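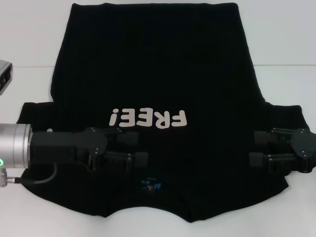
Most weeknights in the school term, if you walk past the old domestic science block at Illadard, you'll find the lights on well after the footy crowd has gone home. The students of the Dralness club are in there teaching a pair of robot arms to fold the washing, and they have been at it since January, which is a long while to spend on a chore most of their parents would happily hand over for good. They began with tea towels, graduated to pillowcases, and have now arrived at the T-shirt, a garment I had never thought of as difficult until I spent an afternoon with people who talk of little else. The club favours shirts with something printed on them, like the black one with FREE! across the chest in fat off-white letters, laid with its hem to the back of the table and a black hand resting near each sleeve. Plain shirts are harder to learn on, I was told, and black ones are harder again, and there was quite a lively argument going about whether it was wise to have started on both troubles in the same term.

Kenneth Leckie, the maths teacher who runs the club, is a tall, unhurried man who keeps a tin of Anzac biscuits on the filing cabinet and seems to know precisely how many ought to be left in it. He'd hoped for a handful of students when he put up the first notice and got 12, a good few of whom had never held a soldering iron or written a line of code. He paired them off, an older one with a younger one wherever he could manage it, and has more or less kept out of their way ever since.

"I'm good for the trigonometry," he told me. "For everything else I ask the Year Tens."

They are working towards the Zadberg, a regional competition for school teams that hands each entrant a basket of clothing and a fixed stretch of time to deal with it. Marks are given for neatness and for the number of items finished, and marks come off if a student has to step in and help. Last year Illadard sent two teams with wheeled robots in a different division and came home with a certificate for sportsmanship, which hangs in the corridor and is spoken of very fondly.
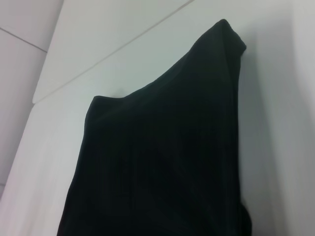

Cloth, as the students will explain to you at length and with a good deal of arm waving, never sits the same way twice. A block is a block wherever you put it, but a shirt picked up by the shoulder is one shape, and the same shirt picked up an inch further along is quite another, and the program has to make sense of both. Their own program is called Condori, a name settled by a vote that I gather went to a second round, and it learns from folds the students have guided themselves, over and over, while somebody keeps the notebook.

The notebook is a lovely thing, by the way. It has coffee rings and crossings-out and one full page given over to sleeves.

Much of the patience in the room can be traced to Teófilo Huaranga, a retired tailor who came along to an open evening with his granddaughter and stayed to correct everybody's folding. He had no particular interest in machines. What he had was a lifetime of handling fabric, and he got the students to fold shirts by hand with their eyes shut until they could say what their fingers were doing. Two of them wrote it all down, and those notes became the basis for how the arms are now guided through the sleeves.

"They were pulling," he said, pinching the air to show me. "You don't pull a shirt. You ask it to come."

The next practice round is an open one, on 16/08/2025, and families are welcome to wander in from lunchtime. Bring a T-shirt if you've one to spare, preferably a dark one, as Kenneth's supply is getting a bit thin at the collar. The biscuits will be out as well, though I'd get in early for those.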